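Dromora Regional Library Service
Shelving and Floor Coverings Renewal: Progress Report to the Mac Giolla Fund
September 1, 2020
Prepared by Siobhán Brophy, Project Manager

2 shares | 0 comments

Summary

Work is on schedule at the main branch and behind schedule at Nisport. Spending is within the approved budget at both sites. One change to the agreed scope is requested under Procurement. No change to the total grant is sought.

Main branch

The old carpet tiles have been lifted from the adult lending area and the adhesive residue ground back to the slab. Moisture readings taken after grinding were above the limit set by the flooring supplier in one bay, next to the former courtyard door. A surface membrane was applied to that bay and the readings were repeated after curing. They are now within the limit and laying has started from the northern wall.

Shelving in the local history room has been levelled and fixed to the wall studs. The previous units were freestanding and leaned forward when fully loaded. The bottom shelf of each new unit sits higher than before, so bound newspapers can be removed without kneeling. This cost one shelf of capacity per unit. The displaced volumes, 1,000 in all, have been moved to the basement store and their catalogue records updated.

The colour of the end panels was changed from grey to off-white after the first delivery. The supplier accepted the return without charge.

Nisport branch

The Nisport building is leased and the landlord's consent was needed before any fixing to the party wall. Consent was requested at the start of the project and received in the last week of this reporting period. The fitters had been booked elsewhere by then and the earliest date they could offer is outside the original program. The branch will stay open during the work, with the children's area closed first and the adult area second.

A survey of the existing shelving found 22 bays that can be kept. They need new feet and some replacement brackets. The remainder are corroded at the base from an old roof leak and will be scrapped. The roof was repaired by the landlord under a separate arrangement and is not a cost to this grant.

Procurement

Quotes for the work tables were sought from three firms. Flukura was the lowest on price and met the load requirement. Its standard top is white, and staff at both branches asked for a covering that would cut glare under the ceiling lights and protect the surface during book repair. Dark brown matting was selected and will be ordered cut to size. 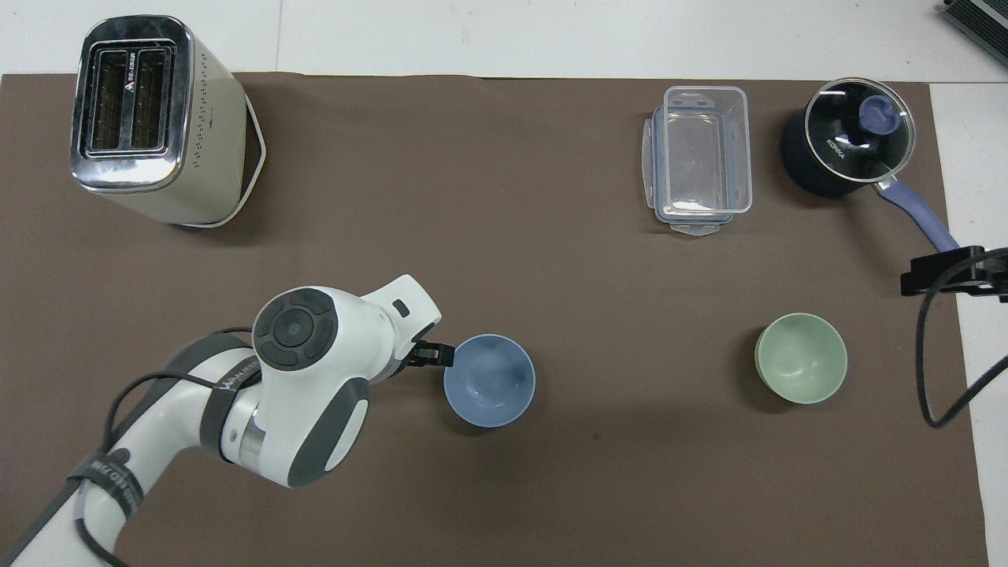
Variation requested

Approval is sought to move 20 per cent of the Nisport contingency to the main branch flooring line, to cover the membrane and the extra labour for the affected bay. The Nisport contingency has not been drawn on. The consultant's moisture report is at Attachment B.

Risks

Delivery times for steel brackets have lengthened. An order has been placed early for both sites and the goods will be held in the basement store. If the brackets are late, the kept bays at Nisport will be reinstalled on their existing fixings and upgraded afterwards.

The main branch lift is due for its statutory inspection while flooring is being laid. The contractor has been told and will bring materials up beforehand.

Next period

Complete flooring in the adult lending area. Install end panels and signage in local history. Begin the children's area at Nisport. The next report will be submitted in December, with the expenditure statement attached.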